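## Section 3: Opening the tower and getting to know the inside

You have the Stendum bench kit unpacked, and now comes the best part – opening up the computer! Older office towers are a joy to work on, with big parts, clear colors and plenty of latches you can move with a fingertip. Set aside 60 minutes the first time through. You'll be much quicker after that.

### 3.1 Before you start

1. Shut the computer down and unplug the power cord, the monitor and everything else.
2. Hold the power button in for a few seconds, then wait 90 seconds.
3. Lay the tower on its side on a firm, level surface, with the removable panel facing up.
4. Release the side panel and lift it away. Lay it flat with the inside face up.

> **Caution:** Never open the power supply itself. It can hold a charge long after the cord is out, and there is nothing in there for you to fix.

### 3.2 Find your way around

Take a good look before you touch anything. The blue pieces are your friends (they mark a lot of what's meant to be moved by hand), and the silver box with the black label is the power supply.
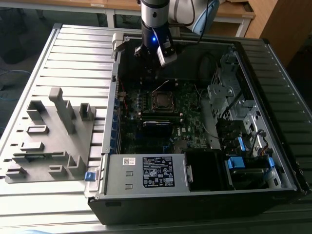
*Figure 3-1. Tower on its side, panel off. Power supply at the bottom, drive cage at the right, expansion-slot latches down the left.*

5. Touch bare metal on the case to clear any static, and do it again each time you come back to the bench.
6. Find the processor socket near the middle of the board, then the memory slots below it.
7. Trace each cable from end to end with your eyes. Take a phone picture of any you plan to unplug – you'll be so glad to have it later.

**Note:** Layouts vary from one model to the next. If yours doesn't match the figure, go by the diagram from your computer's maker.

### 3.3 Clean as you go

Dust loves the corners of a drive cage, and clearing it out is very satisfying.

8. Use short bursts of air from the Mostum hand blower, holding the nozzle well back from the board.
9. Work from the top of the case toward the power supply.
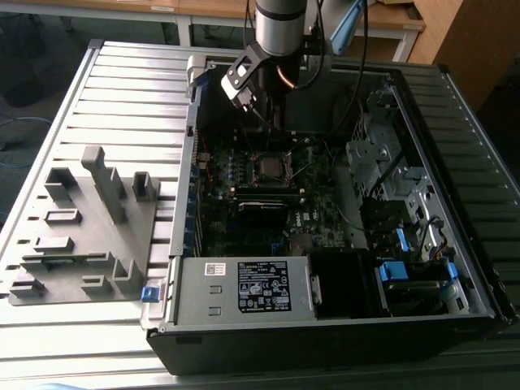
10. Brush the perforated metal with the soft brush, going lightly near any cables.
11. Leave the processor socket alone unless you're changing the chip. If you are, skip ahead to Section 5 first.

> **Caution:** Don't use a household vacuum inside the case. The static can ruin a good board.

### 3.4 Check the seating

12. Press gently along the top edge of each memory module. The clips should be fully closed.
13. Check that expansion cards sit level in their slots and that the latches are shut.
14. Give each power and data plug a light push. No tugging! 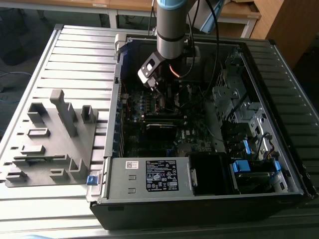

15. Look over the cables near the drive cage and tuck any loops clear of fans and the panel edge.
16. Collect your tools and count the screws back into the Skenoser tray. A stray screw under a board can cause a short.

If everything is snug, you can close up now or leave the case open and go straight on to Section 4, where you'll fit the Nazari memory upgrade. Allow another 30 minutes for that one.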